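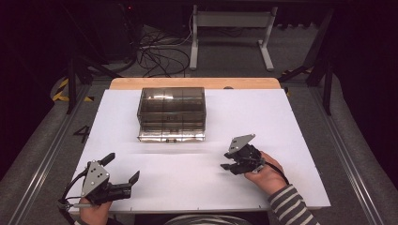 Smoky-gray plastic box with inner compartments, on a white board.

Trirneron Network: progress report to the Strebel Foundation
Reporting period: second year, first half
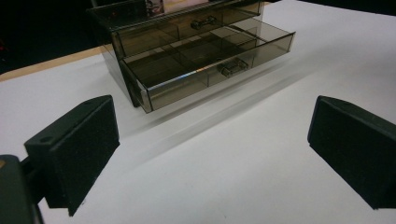 Report prepared by Konrad Nägeli, network coordinator
27 October 2026

The Trirneron network links research groups working on how kidney tumors become resistant to drug treatment. The grant pays for a shared tissue collection, one data manager and the yearly meeting. This report covers work done since the last payment.

Tissue collection. The collection now holds 891 samples from 94 patients. Most are paired, with tumor and nearby healthy tissue taken at the same operation. The Kisau site joined in May and is sending material under the same consent form as the other sites. Its first shipment was held back while the ethics office checked the wording on data sharing. The wording was approved without changes and the samples have been logged.

Quality checks. We repeated RNA extraction on a test set of 17 samples to compare the old and new kits. Results from the new kit were good enough for sequencing in all but two. Both of those had been stored for a long time before freezing, and we have marked them as unsuitable for RNA work. They can still be used for protein staining.

Cell lines. The Havell group has set up eight cell lines from the collection. Three grow slowly and may not be ready for the drug screen in the coming period. Balthasar Brunner, who leads that group, has asked to run the screen in two rounds so that the faster lines do not have to wait. We support this. The total cost stays the same, but part of the spending on reagents moves into the next budget year.

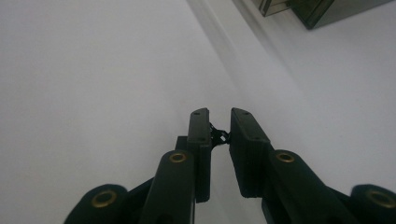

The change will need your written approval, as it shifts money between years. A revised budget table has been sent separately.

Data. The shared database is open to all partner groups. Clinical follow-up is still entered by hand at two sites, and this is the main cause of missing entries. The data manager is writing an import tool, to be tested at Kisau first. Tumor stage and treatment dates are complete. Records of later treatment lines are patchy.

Staff. The data manager's contract has been extended to the end of the grant. The half-time technician post at Havell is vacant and has been advertised again.

Plans for the next period: start the first round of the drug screen, finish the import tool, and send the methods paper to the partners for comment. The next financial statement will follow with the annual report.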